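# About Orkico

Orkico is a small packing and unpacking firm in Benham. We box up the contents of rooms, we unbox them again at the other end, and we sell the plain materials needed to do both. Most of our work is small things: desk drawers, hobby parts, bedside tables, shelves of odds and ends, the box marked "misc" that has moved house twice without being opened. Furniture and vans are left to removal firms.

We started in a spare bedroom, with a stack of second-hand boxes and a roll of tape. The bed was the packing table for the first winter. We now rent a unit on Hourani Road, with proper benches and a dry store for card, but a good part of each job still happens in customers' own homes, on whatever flat surface is free.

## What we do

**Packing at home.** Two of us come to the house with flat boxes, paper, bags and labels. We do one room at a time and finish it before starting the next. Each box gets a number and a line or two on the lid saying what is in it and where it should go. You keep a copy of the list.

**Unpacking.** We open the boxes in the room they belong to, sort the contents into trays, and put things away if you want them put away. Some people prefer to do that last part themselves, and then we leave the trays out and collect them later in the week.

**Parcels.** If you have a few awkward items to post, bring them to the unit. We wrap and box them while you wait, or you can leave them with us overnight. The parcel still goes in your name and with your choice of carrier.

**Materials.** Boxes, tissue, clear bags, cardboard rolls, gummed tape, labels and trays. These can be bought singly. We don't have a minimum order.

## How we pack a box

Customers ask about this more than anything else, so it has a section to itself.

We tape the base along the middle seam and then across both ends. Tall or heavy things go in first, against the walls. Small loose parts go into a clear bag, and the bag is labelled on the outside before anything is put in it. Writing on a full bag is slow work and the pen usually skips.

Anything with a thin edge or a finish that marks is wrapped in tissue and then packed between softer items. Cardboard rolls are useful along the side of a box to stop the contents sliding, and a roll can hold cables or rolled drawings as well. We fill the gaps at the top until the lid closes flat. If the lid bows, something comes out and goes in the next box.

We don't mix rooms in a box, even when there is space. It saves a little card and costs a lot of walking at the other end.

## How we unpack one

Unpacking gets less thought than packing and is where most small parts go missing. Ours goes like this:

1. Put the box down with clear space on one side of it.
2. Set a tray in that space.
3. Fold the flaps right down on the outside so they don't spring back.
4. Lift out the wrapping a piece at a time and feel through each one before it goes in the recycling.
5. Put every loose piece in the tray, even if you don't know what it belongs to.
6. Look under the last layer, then turn the box over.

The tray matters. A shallow one with raised sides keeps little pieces together and lets you see the lot at once. A deep tub will hold more, but you end up digging about in it. Our own tray is called the Rarkum, after the lane our first unit stood on, and it's sold in one size and one colour. We did try a set of three that nested. They stuck together in cold weather and we gave up on them.

Beds are a good place to unpack. They are the right height to save your back and nothing rolls far on a bedspread. If the cover is one you care about, put an old cloth down where the box will stand — the underside of a box has generally been on a pavement or a van floor. A patterned cover makes it harder to spot small bits, which is another job for the tray.

## Reusing boxes

A decent box will stand several trips. We buy back clean ones from customers at 55 pence each, whether or not they came from us, so long as the corners are sound and the flaps are still on. Last year we took in 1,584. Those that aren't fit for another move are cut up for dividers and corner pads.

Tissue is smoothed out and kept if it is clean. Clear bags are reused for our own stock and never sold on. We've been asked for a paper bag that you can see through, and we haven't found one yet that doesn't tear on a sharp corner.

## Where we work

We cover Benham and the villages within a half-hour drive. Further out we can usually post you a materials pack and a printed room sheet, so that you can do the packing on your own. The pack holds enough for one average bedroom. Kitchens need more paper than people expect, and there is a separate pack for those.

The unit is open in the mornings for parcels and materials. Home visits run in the afternoons. Parking is at the back, through the gate beside the tyre shop, and there is a trolley by the door if your boxes are heavy.

## Prices

A home visit for packing or unpacking is £70, and that covers both packers for an afternoon. Materials are charged on top and anything unused comes off the bill. Parcel wrapping is priced by the box at the counter. We put prices up in March, if at all, and bookings made before then stay at the old rate.

## Things we don't take

We don't pack medicines, cash, passports, live plants or opened food. Please put those aside before we arrive, along with phone chargers and whatever you need that night. Laptops and other electrical items can be packed by us, but we would sooner they travelled with you. Clothes are fine. Leave them in a pile and we'll fold them.

## Asking for a visit

Tell us which rooms, whether there are stairs, and if there is anything you'd like left alone. A rough idea is enough. Most people underestimate the number of boxes, and we bring spare. 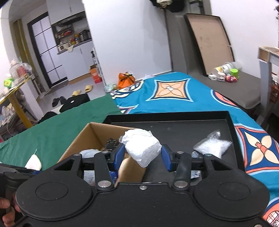 *Written by the packing room, Orkico, Benham*
*Page last updated June 18, 2020*

With the flaps folded down and the tray flat on the bed to the right of the box, there is very little distance to move anything. The crumpled white wrapping is the sort to feel through before throwing out, and the small black star-shaped piece near the back wall of the box is easy to miss until the loose material is lifted clear. The cardboard roll can be kept for the next box. For trays, bags and room sheets, call in at the Hourani Road counter any morning.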